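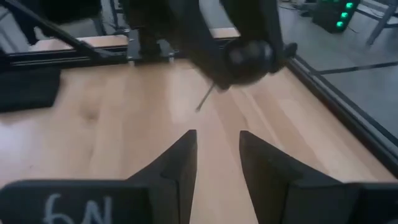
Tidton handover method

The Tidton handover method is a way of teaching two robot arms to pass a thin object from one to the other above a table. It was developed by Giuliana Giraldo and Senga Semple at the Zostley laboratory, and is named after the town where the first trials were run. The method belongs to the wider field of imitation learning, in which a robot is trained on recorded examples of a task.

Background

Passing a pen or a short rod between two hands is easy for people and hard for machines. The giving arm covers part of the object, the receiving arm covers more of it as it closes in, and a camera placed above the table often loses sight of the end that matters. Earlier work at Zostley used a single overhead camera and a fixed meeting point. The giving arm always stopped at the same place, and the receiving arm closed on that place whether or not the object was there. Small errors in the first grasp were carried straight through to the second.

Method

The Tidton method does away with the fixed meeting point. Each arm carries a small camera near its gripper, and the receiving arm steers by its own view. In that view the two fingers appear at the bottom as a pair of dark wedges with narrow tips, and the rod comes down towards the gap between them from the other arm. The learned controller tries to bring the lower end of the rod into line with the gap before the fingers close.

Training examples are gathered by an operator who guides both arms by hand through a pair of smaller copies, known in the group as the Ots arms. The operator is told to vary the height and slant of the rod from one example to the next, and to leave in any slow or clumsy corrections. Semple argued that these corrections were the most useful part of the data, as they show the controller how to recover from a poor approach.

The rod is kept low over the table during the exchange. A dropped rod then tends to stay within reach, and the run can go on without someone resetting it. Pale wood is used for the table top so that a dark rod stands out, although glare from the surface can wash out the middle of the picture. Part of the training set was recorded under strong overhead light for this reason.

Results

In the main trial the controller was given 100 handovers with rods it had seen in training. It completed 86 of them. The overhead-camera version, tested on the same bench with the same rods, completed 40. A handover was counted as complete if the receiving arm held the rod clear of the table for 2 seconds after the giving arm let go.

Most of the failures came from the giving arm opening too early. In a smaller number the receiving fingers touched the tip of the rod and pushed it sideways. Giraldo later added a short pause before release, but no full trial of that change has been published.

The controller did less well when the giving arm was still moving quickly as the rod came near. Motion blur makes the edges of the arm hard to separate from the rod, and the receiving arm tended to wait or drift. Slowing the last part of the approach helped, at the cost of a longer handover.

Later use

The recordings were released under the name Fluvico and have been used by other groups to compare camera positions. A version for soft objects such as cord was started at Zostley and later dropped. The pause before release is included in the current code as an option and is switched off by default.

See also: imitation learning; two-arm manipulation; wrist camera

Last updated: September
14 shares | 3 comments
Contact | Copyright | Back to top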